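Grarari opens its courtyard to outdoor workers

2024-12-22

The Grarari community center in Tetier has opened its rear courtyard to people who want to work or study outside. The space has 13 round tables and is open to anyone with a library card or a center pass.

Nahuel Huenchumán, who manages the building, said requests for outdoor seating had been coming in since September, when the reading room began filling up before noon. "People were sitting on the front steps with their notes," he said. "We had the courtyard already. It needed tables and a gate that locks."

The tables cost the center $2,000, paid from last year's room rental income. The gate was put in by McPhee, a local fencing firm — the work took 3 days.

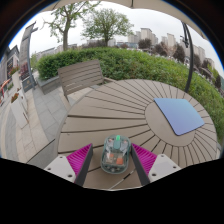
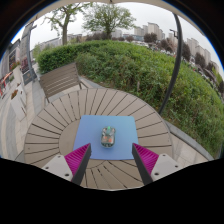
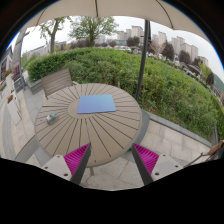

Round outdoor tables with slatted tops.

Hours and rules

The courtyard opens with the main building and closes one hour earlier. Snacks are allowed, but hot meals are to be eaten in the Korus cafe next door. Tables cannot be reserved, and groups of more than six are asked to book an indoor room.

There are no power outlets outside for now. Huenchumán said the center is getting prices for wiring along the back wall and expects to decide in the new year. A canvas cover for part of the courtyard is also being discussed.

Center passes are $32 a year and are sold at the front desk.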